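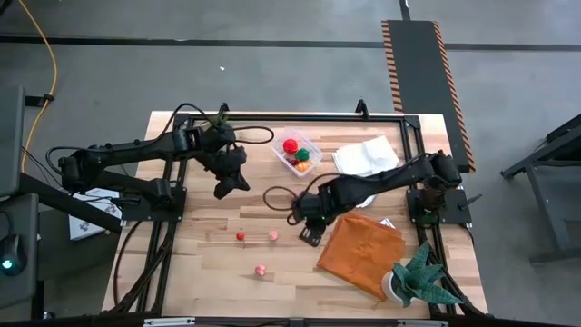 Re: Putura task chairs, second round

Tania,

Thanks for the notes. I have read them against the quote from Joserex and I think we can settle most of it on the list.

Tania Pramanik wrote:
> The Putura sample has been at the front desk since the start of the month.
> Seat is fine, lumbar is fine. The arms drop under weight unless you push
> the button all the way in. Two people also asked if it comes without a
> headrest. Joserex want a decision before they hold the price at 669 each.
> Do we still want to look at the Bepari?

The arms are a known thing with that model. Joserex told me there is a newer arm set with a metal catch, and it goes on with four bolts. I have asked them to quote with the newer set fitted at no charge. If they say no, I would still rather pay for it than send chairs back later.

The headrest comes off. You need the long hex key, which is taped under the seat pan. Keep the cover plate, it is easy to lose.

On the Bepari: it is 857 with the same gas lift and a mesh back. I sat in one for an afternoon at their showroom and did not find anything in it worth the difference. The mesh is cooler, I will give it that. The seat was too deep for me and the slider was already at its shortest setting.

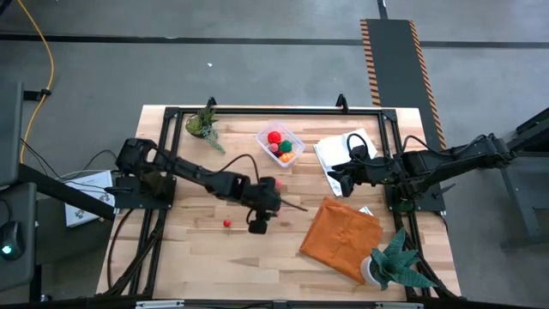

Porano, October

My proposal is eight Puturas for the main office, all in the dark gray fabric, hard floor casters, no headrests. The meeting room can wait — those chairs are ugly but they hold up.

Please reply to the list if you need the taller cylinder. It has to be ordered with the chair, and I don't want to guess from who looks tall. I will send the order once I have the arm set confirmed in writing.

Malcolm Dawber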